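Keep the mart open at Poltcombe

The county wants to close the livestock mart at Poltcombe and send everyone to Flultlow. The case made for it is tidy enough. Flultlow has new pens, a proper lorry wash and room to grow, and Poltcombe has a leaking roof and a car park that floods every October. I still think closing it would be a mistake.

The new site is six miles further for most of the farms on the Zostside road, and twice that for the ones above the reservoir. For a man moving 100 store lambs in a hired lorry, the extra distance hardly matters. For someone with four ewes in a trailer, it can settle whether the trip is worth making at all. Small keepers will sell to a dealer at the gate and take what they are offered.

Then there is disease. We are told that one large, modern mart is safer than two old ones. The lorry wash will help, and I would like to see one at Poltcombe too. But putting all the stock in the district through one set of pens means that if sheep scab or something worse gets in on a Saturday, it goes home to every parish by teatime. With two marts, there is at least a chance of keeping one half of the district clean.
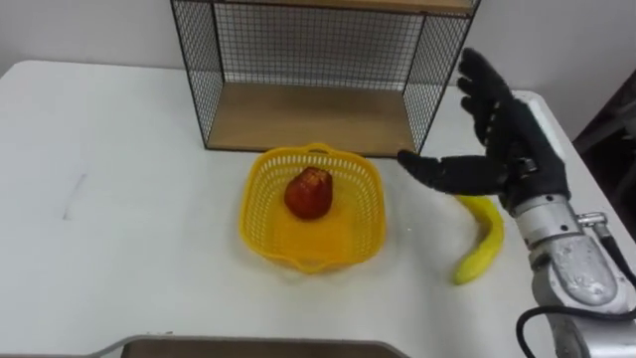

A yellow basket and mesh shelving.

The Rebelo report, which the county paid for, puts the cost of repairs at Poltcombe down as a reason to shut it. It says very little about what was spent on upkeep in the years before. A roof left alone will leak, and the tenants have been asking for it to be mended since before the last lease was signed.

I would accept a smaller mart. Sales could go down to two a month, with cattle sent to Flultlow and sheep kept where they are. The top pens could be let go – they are hardly used outside the autumn sales anyway. Charges might have to rise a little, and most sellers I have spoken to would pay.

What I would not accept is a decision made before lambing is over, when the people it affects most are in the shed all night and have no time to write letters. The county should put it off until the summer and hold the meeting at Poltcombe, in the sale ring.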